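Sirnwood School of Law
Media Law Clinic: Annual Premises and Records Inspection
Checklist with Inspector's Comments

Location: Wuyts Building, second floor
Inspector: Alfie Mottram, Office of Legal Compliance
Start of inspection: 9:40 a.m.
Ratings: S (satisfactory), A (action required), N (not applicable)

Section 1. Access and exits

1.1 Main entrance locks when closed. S
1.2 Rear stairwell door opens freely from the inside. A
Comment: The door drags on the floor plate and needs a firm push. Work order submitted to Facilities.
1.3 Exit signs lit. S
1.4 Hallway clear to full width. A
Comment: Boxes of returned briefs were stacked outside the copy room. Clinic staff moved them during the inspection. Item remains open until the next visit.
1.5 Key log current. S
Comment: 14 keys issued, 14 accounted for. One key is still listed under a student who graduated; the entry should be changed to the present holder.

Section 2. Client and source files

2.1 Paper files kept in locked cabinets. S
Comment: Cabinet count was checked against the register: 287 open files, no gaps in numbering.
2.2 Source interview notes stored apart from general case files. A
Comment: Notes for 2 matters were found in the general drawer. Both involve reporters who were promised confidentiality. The supervising attorney was told at once and the notes were relocated before the inspector left the floor.
2.3 Shredding bin locked and collected on schedule. S
2.4 Closed files sent to storage within the retention period. S
2.5 Conflict check form attached to every new intake. S
Comment: Older forms still carry the previous clinic name. They may be used until the supply is gone.

Section 3. Electrical and equipment

3.1 No power strips connected to one another. A
Comment: One case found under the desks in the editing room.
3.2 Recording booth ventilation working. S
3.3 Brasar document scanner serviced. S
Comment: Service tag is inside the lid – please move it to the side panel.
3.4 Space heaters. N

Section 4. Emergency readiness

4.1 Fire extinguishers in date. S
4.2 First aid kit complete. A
Comment: Burn dressings missing. Reorder through the clinic office.
4.3 Posted occupancy limit for the hearing room (40) visible from the door. S
4.4 After-hours contact list posted. S
Comment: The list should also name the attorney on call for subpoenas and search warrants, together with a cell number.

Items rated A are to be corrected by the clinic and reported in writing to the Office of Legal Compliance.

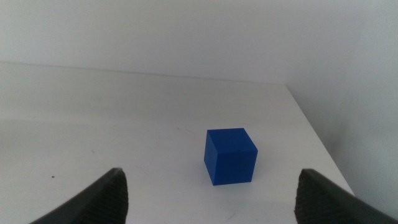
Stolstead, March

Received by the Media Law Clinic. Items 2.2 and 3.1 have been corrected. Items 1.2, 1.4 and 4.2 remain open.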